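A morning at the robot open day

January 24, 2018

My brother-in-law Darcy Baxter has been after me for ages to come along to one of the open days at Vanbridge, and this month I finally ran out of excuses. It's a longish drive and I stopped for a pie on the way, so I missed the welcome talk (sorry, Darcy!), but I did get there in time for the part I wanted, the tabletop demonstration in the back workshop.

Tomás Quinlan was running it, and he was lovely about all the questions. There were 154 names on the sign-in sheet when I added mine, which surprised me for a place so far out of town. He explained that the table work is all about picking up ordinary things and putting them where they belong, and that the team had spent five weeks on plates alone. I'd have given up after two!
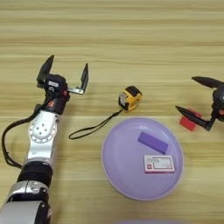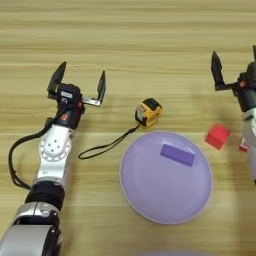
Two views of the table, with the tape measure, the lavender plate and a gripper on either side.

What I liked most was how homely it all was. I'd been expecting car parts, and the tape measure could have come straight out of my kitchen drawer – the one I can never quite close. A little boy near me asked whether the robot could do his bedroom, and Tomás told him to bring it in.

Darcy wants to go again in February, when the Sheehan people are showing their orchard machine. I've said yes, provided he does the driving.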